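Workshop Tips – Setup & Maintenance
October – by the Vimelow bench team
Reading time: 2 min

Keeping a kitchen-task cell true in simulation

We run a Boiko arm against a simulated kitchen before it goes near the real one. The model drifts from the hardware if you leave it alone, so we check it every Tuesday before the first batch.

Start with the gripper. Load the Urkel scene, home the arm and bring it forward over the counter until a fingertip shows at the bottom of the camera view. The microwave should sit to the left with both knobs in sight, and the cabinet door to the right. 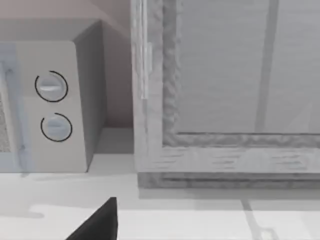 1. Check the finger offset

Measure the real finger from mount to tip with calipers. If it differs from the model by over 3 mm, edit the tool file and reload – don't nudge the camera to make it look right.

2. Check the knobs

Turn each one 40 degrees and back, at low speed. A finger that slips off usually means the friction value has gone back to the Grameck default.

3. Wipe and tighten

On the real arm, clean the finger pads with a dry cloth and nip up the two mounting screws. Save the tool file under a new name and keep the old one for a week.

Filed under: Robot cells, Calibration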